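Jilness Notebook
2026-07-16

I get asked a lot whether I'd buy a robot to do my chores yet. My answer since May has been the same: show me one that can do a boring job for an hour without somebody hovering. And is there any job more boring than following a straight road with a yellow line in it?
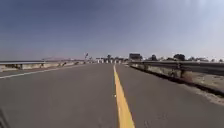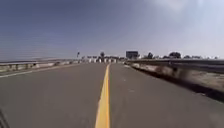
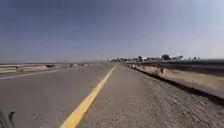
Same yellow line, mile after mile of patience required.
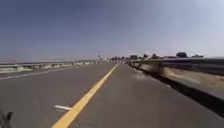
Oltmanns wrote back almost at once to say that a road is the easy part, and that a laundry pile has no painted line running through it. Fair point! My hallway has shoes, a charger cable and a dog bed that moves every day (the dog moves it, don't ask).

Still, I think keeping straight and noticing where the edge is would cover a good part of vacuuming. It's the picking up that kills these things. I tried the Amovgate floor bot for 60 days and had to rescue it from the same rug fringe 3 times in one evening. Folding towels? Not a chance. Loading a dishwasher that I've half loaded badly myself? Maybe when I'm old.

The shop floor is probably closer, with clear aisles and everything kept where it belongs. At home I'd pay $197 tomorrow for something that only carried the laundry basket upstairs. I would not pay 1,000 for one that talks to me about it.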